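Working Alongside the Cloth-Handling Arm: A Guide for Shift Leads and Floor Staff
Branditz Workplace Services, Staff Guidance

Purpose of this guide

This page sets out how to introduce a cloth-handling arm into an existing work area, how to run a session with it, and how duties are to be shared between the equipment and the people on shift. It applies to all Branditz sites where the Skiken arm is in use. Sites operating older fixed folding machines should continue to follow their own instructions.

The arm is intended to take over the repeated lifting and moving of small textiles: cleaning cloths, towels, napkins and similar items. It does not replace the sorting, inspection or folding checks carried out by staff, and no post is to be altered on account of its arrival without the consultation described in the last section.

Before the first session

Allow one full shift for preparation. The arm should not be started on the same day that the tables are moved.

1. Agree which table will hold the cloths waiting to be handled and which will receive them. The two tables should be of similar height and must not touch.

2. Clear the floor between the tables of cables, packaging and loose paper. A person must be able to walk to the stop button from either side.

3. Check that the gripper opens and closes fully with nothing in it. Look at the pivot screws on both finger linkages. A screw that has worked forward should be reported and left alone; it is not to be tightened by floor staff.

4. Read the name of the shift lead into the session log. Only that person may change the speed setting during the shift.

5. Tell everyone in the area that a session is about to begin, including those whose work does not involve the arm.

Setting out the cloths

Staff who have worked with folding machines will be used to squaring items up before they are fed in. The arm does not require this. Cloths may be placed in a low heap, provided that each has at least one part within reach of the fingers and that none hangs over the table edge. Heaps should contain no more than six items while the team is learning the work, and ten thereafter.

Mixed colours may be handled together. Damp items may not, and should go back to the drying area. Anything with a zip, a hook or a stiff badge is to be handled by hand at all times.

Running a session

Start at the lowest speed. The shift lead should stand where both tables can be seen and should watch the first few lifts without attempting other work. A good grip takes the cloth between the fingertips and raises it well clear of the table before the arm travels. The cloth need not be flat. A crumpled hold is acceptable and is the usual result when lifting from a heap.
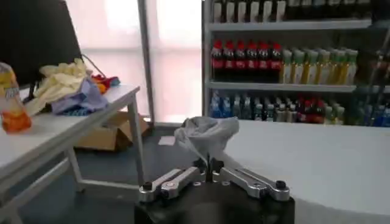

Fotini Raptis
Workplace Methods Adviser, Branditz

With the cloth gathered between the fingertips in this way, the arm may be allowed to carry on to the receiving table. If more than one cloth has been picked up, pause the arm, remove the extra item and return it to the heap. Do not pull at a cloth while the fingers are closed.

Should the arm fail to lift the same item twice, take that item out and place it to one side. Staff often feel obliged to help by holding the cloth up towards the gripper. This is not permitted at any speed.

At the end of the session, return the arm to its rest position, switch it off at the wall and note the number of pauses in the log. The reason for each pause should be written in plain words. "Two towels together" is more useful to the maintenance team than a fault code.

Sharing the work

During the trial at the Trilasura site, which began in January, staff found that the hardest adjustment was one of pace. The arm works steadily and does not hurry when a trolley arrives. Some colleagues felt they were expected to keep up with it; others found the waiting tiresome. Both are matters for the shift lead to settle, and the following arrangements are now standard.

No member of staff is to supervise the arm for more than one half of a shift. The remaining time should be spent on inspection, mending or deliveries. Rotation should be shown on the rota – informal swaps made it difficult to see who had been given which duties.

Individual output is not to be compared with that of the arm, either in team meetings or in appraisals. The session log records the equipment and may not be used to measure a person.

Staff who report wrist or shoulder strain should be given priority for supervising duties where they wish it. They may also decline.

Training and consultation

Each member of the team must complete the five short training units before leading a session. The units are taken in working hours, and cover must be arranged in advance. Those who would prefer to be trained in person may ask for Gerasimos Kouris, who visits each site in turn.

Any proposal to reduce hours, merge duties or move staff following the arrival of the arm must be put to the team in writing, with time allowed for replies – verbal notice does not meet this requirement. Questions on this section should be sent to the site manager in the first instance, and to the Workplace Methods office if no answer has been received within 10 working days.

Page last reviewed: July 6, 2024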